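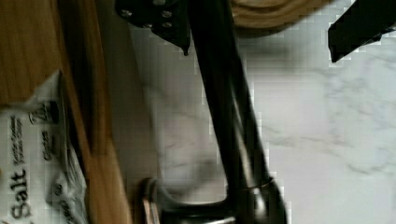

Our electric bill has a floor. In a month when we were away for most of the time, with the air conditioning off and the water heater on vacation mode, it still came out higher than I could account for. I have been meaning to track down the difference since December and finally did it.

The method is simple. There are two readings to compare: the whole-apartment draw at a time when nothing is deliberately running, and the sum of what each device draws by itself when idle. If the two agree, the accounting is complete. If the first is larger, something is missing from the list.

For the first reading I used the utility meter, which blinks once per watt-hour. At 3 a.m. on a Monday, with the refrigerator compressor off, I timed the gap between blinks and took the average of several gaps. For the second I used a Mastel plug-in meter, which records cumulative energy and elapsed time. It has a display resolution of a tenth of a watt and is not to be trusted below one watt. Periklis Alexiou lent me his older Kevlow unit for a cross-check, and the two agreed closely on resistive loads. They disagreed on phone chargers, where the power factor is poor and cheap meters do badly.

I measured 21 devices. Anything with a cycle got a full day on the meter. The refrigerator got seven, to average out the defrost heater and the shopping trips.

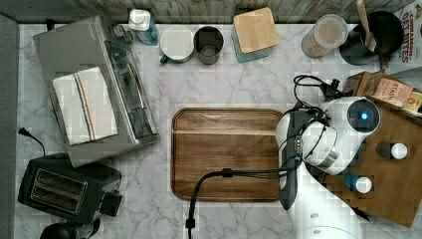

Does a device with a mechanical switch need to be measured at all?

Usually it doesn't. A switch that opens the line conductor leaves nothing to draw current, and a spot check on one or two is enough. The ones to measure are those with a clock, a remote, a touch panel or an external power supply.

The results split into groups. Kettles, lamps and anything with a plain knob read zero. Small chargers with nothing attached read zero or close enough that the meter could not tell. The microwave clock was a few watts, continuously, and over a year that uses more than I expected for a clock I don't look at. The television was fine. The set-top box was not: its standby draw was nearly the same as its operating draw, and the standby button seems to do little beyond turning off the front light.

The worst item was the Raptis subwoofer, which has an auto-on circuit that keeps the amplifier biased at all times. It was warm to the touch on the underside. It is now on a switched strip.
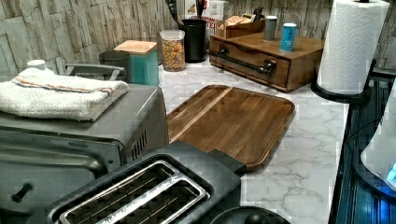 Toaster oven, towel, toaster.

After adding everything up, the list still fell short of the meter. The remainder was in hardwired equipment, which a plug-in meter cannot see. I turned off the eight breakers in the panel one at a time and timed the blinks again after each. The gap was on two circuits. One feeds the doorbell transformer and the smoke alarms. The other feeds the bathroom, where the fan has a humidity sensor and the floor thermostat has a backlit display.

With those included, the idle load for the apartment comes to 792 kWh over a year. The refrigerator is counted separately.

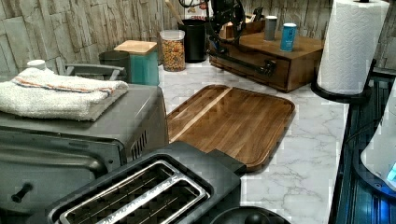
Some of that is not worth chasing. The router stays on, the smoke alarms stay on, and the doorbell transformer would cost more to replace than it will waste in the time we live here. The set-top box and the subwoofer were the two cheap fixes, and both took a few minutes. Roxana Pîrvu suggested putting the microwave on a strip too, but the outlet is behind the cabinet and I have left it.

One caution about the breaker test: shut down any computers first, and expect to reset clocks. I forgot the thermostat, which lost its schedule and went back to factory defaults.

I will repeat the blink timing after the new thermostat goes in.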